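Fried egg sandwich: top slice on right away, or leave it open?
Breakfast and Brunch board

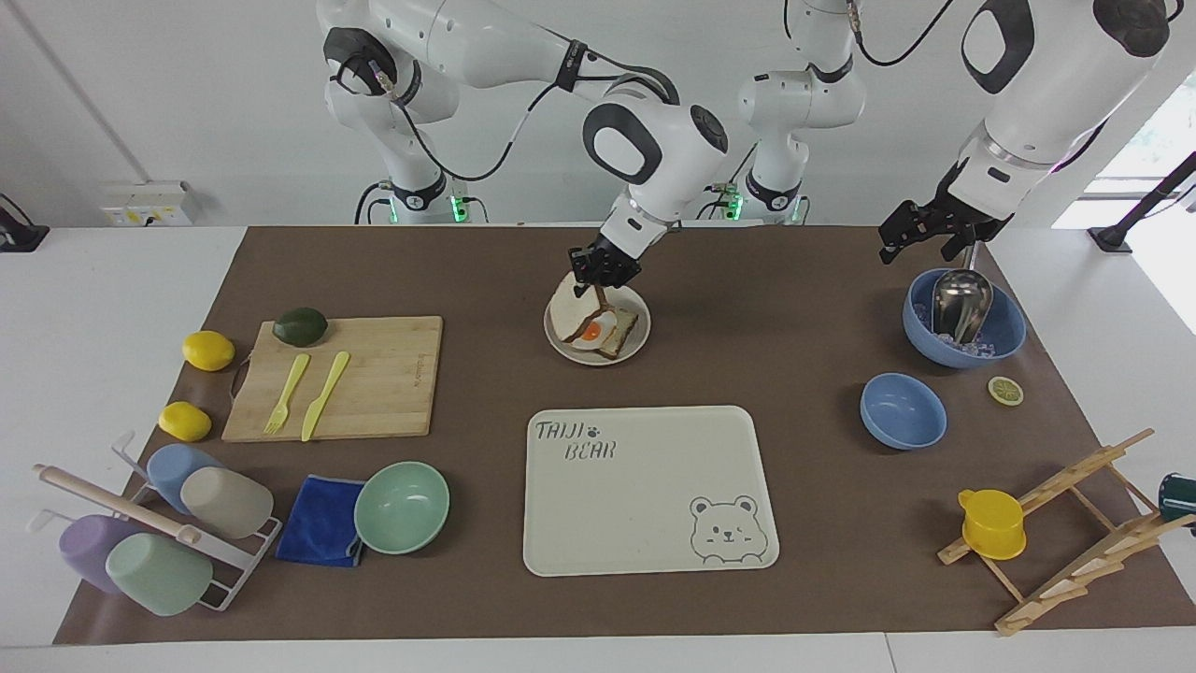
Egg on toast, second slice still upright on the plate.

clonthorpe_kate
Started August 2023

I make fried egg sandwiches for the two of us most mornings and we can't agree on the order of things. I toast the bread, put the egg on the bottom slice, then close it right away and let it sit for a minute before cutting. My husband says the minute is what ruins it. He wants the top slice kept apart until he's ready to take a bite, because otherwise the toast goes soft.

Plain white sandwich bread, medium toast, butter on both slices, egg fried over medium heat in a small nonstick pan with a lid for the last part. Yolk runny for him, a little firmer for me. Salt and pepper, nothing else.

Who closes it right away and who waits? And does anyone butter only one side?

grillpan67
Wait. Steam from the egg has to go somewhere, and if you close the sandwich it goes into the bread. I stand the toast in a rack while the egg cooks. If you lay hot toast flat on a cold plate the underside gets damp before the egg is even on it.

Butter both slices, but thin on the bottom one.

Detevum
Disagree with grillpan67. A fried egg sandwich is supposed to be a bit soft. If I want crunch I'll have toast on the side. Close it, press down lightly with your palm, wait a minute, cut it in half. The yolk soaks into the bread and you get to eat it instead of wiping it off your wrist.

For what it's worth, I don't toast the top slice at all when the bread is fresh.

grillpan67
Untoasted on top and toasted on the bottom? That's two different sandwiches.

Detevum
It's one sandwich and it's good. Try it before you knock it.

Jingyi Long
I cooked breakfast at a small diner for a few years and we closed every egg sandwich on the board, wrapped it, and sent it out. Most of them were to go. By the time people ate them the bread was soft and I don't remember a single one coming back for that. What did come back was broken yolks and cold eggs.

For people sitting at the counter we served it open with the other slice on the side and let them decide. That would settle it in your house, Kate. Close yours, leave his open.

On butter: both slices, edge to edge. The corners are where it goes wrong. A dry corner is the first thing you bite into.

clonthorpe_kate
Thanks Jingyi. I have been leaving the corners bare and now I'm going to notice it every time.

The thin butter on the bottom is something I hadn't thought about. Does it make a difference with a runny yolk?

grillpan67
Yes. Thick butter melts and the egg slides out the back when you bite. Thin layer, and let it soak in first.

burari_mornings
Nobody has mentioned mayo. Spread it on the outside of both slices and toast the bread in the same pan before the egg goes in. It browns evenly and doesn't burn as fast as butter. Then the inside can stay plain, or you can use hot sauce.

I also don't use a lid. I spoon the hot fat over the white until it sets. With the lid the yolk clouds over and looks steamed.

Detevum
Mayo on the outside is for grilled cheese. With an egg it's too greasy for me, and you end up eating it with a napkin in each hand.

burari_mornings
Then you're using too much. A scrape is enough. You should still be able to see the bread through it.

Xia_bakes
Coming at this from the bread side. Most of what you're arguing about depends on the loaf. Soft packaged white bread will go limp in a minute or two whatever you do. A day-old loaf toasts drier and holds up much longer. I bake a plain pan loaf with 70 percent hydration and it's no good for egg sandwiches the first day – the crumb is too damp. On the second day it's perfect.

If you buy sliced bread, try toasting it twice on a low setting. Let it cool for a minute in between. It dries through the middle and doesn't just color on the outside.

grillpan67
Double toasting works. I do that for beans too.

Jingyi Long
Agree with Xia on day-old. The diner ordered bread a day ahead for that reason.

I wouldn't worry about the lid one way or the other. Lid is easier if you're half awake. Just take it off before the yolk turns pink on top if you like it runny.

clonthorpe_kate
Reporting back. Tried it this morning with yesterday's bread, toasted twice on low, thin butter on the bottom and corners covered. I closed mine and left his open. Mine was still firm when I got to the second half, so I may have been blaming the waiting for something the bread was doing.

He ate his open with a knife and fork and then said it wasn't really a sandwich. So he's closing it himself from now on.

Haven't tried the mayo yet. Burari, what heat do you use for the bread?

burari_mornings
Medium-low, a couple of minutes a side. Don't walk away from it. Wipe the pan out before the egg or you'll get brown specks in the white.

Detevum
Still think you should try it with the top untoasted.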